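Liltum Two-Arm Teaching Station
Teach a task by hand, one garment at a time
By Wavumia

If you have ever tried to explain to someone over the phone how to get a hanger into a waistband, you already know why we built the Liltum. Some jobs are so much easier to show than to tell, and soft things like clothes are the worst of the lot. With the Liltum you sit down at the leader handles, do the job the way you would do it yourself, and the two arms on the table follow along while everything is recorded. 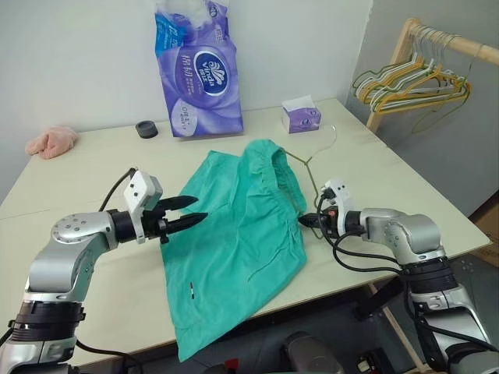

Green garment, wire hanger, two grippers.
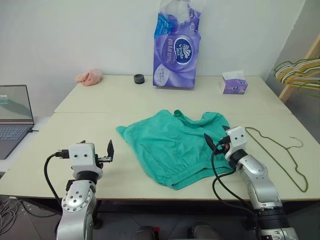
We get asked a lot why we make such a fuss over clothing, when blocks and cups would be so much tidier. Well, cloth never lands the same way twice, and a person at the handles deals with that without even thinking about it. You nudge a fold, you change your mind, you come at it from the other side. All of those little corrections go into the recording (please do leave them in!), and in our experience they are often the most useful part of it.

How a session goes

Set the garment and hanger down however you like. Take hold of both leader handles, press the left foot pedal to start, and work at a comfortable pace. Press it again when you are finished. The right pedal throws out the last take, and you will use it plenty on your first afternoon, as we all did. Most new operators settle in after 12 takes of the same task, and from there it gets rather pleasant.

You can also teach with the arms themselves. Switch to hand guiding at the control box and the follower arms go light enough to lead around by the wrist. It suits short, slow moves such as lining up with a hook, and it is a good way to let a newcomer get a feel for how far the arms can reach. For anything that needs both hands busy at once, we would steer you back to the handles.

What comes with it

Two follower arms with two-finger grippers
Two leader handles with finger triggers
Wrist cameras and one head camera
Foot pedals, control box and all cables
Netwood recording software, with free updates for the first year

You will need your own table and a computer to run Netwood.

Details

Reach of each arm: 900 mm
Leader cable length: 34 inches
Suggested table width: at least 44 inches
Replay: any saved take, at full or half speed
Spare finger pads: sold in pairs

A word about tables, as it comes up in nearly every order. Two smaller ones pushed together will do nicely so long as the tops are level and they can't drift apart while you work. Pick a plain top in a color that stands out from your cloth, and clamp the arm mounts down firmly before you switch anything on. Keep hands and sleeves away from the follower arms while someone is at the handles, and keep the stop button where the operator can reach it.

Already own our older Varela station? Your leader handles will work with the Liltum, so you can order the follower arms on their own and save a fair bit. Your old takes open in Netwood too, though ones made before the June update need to be converted first. The converter is in the File menu, and it is slow with long recordings, so start it before lunch.

Stations are built to order. Write to us with your table size and the kind of task you have in mind, and we will send back a price and a suggested layout.

Page updated 2019-12-09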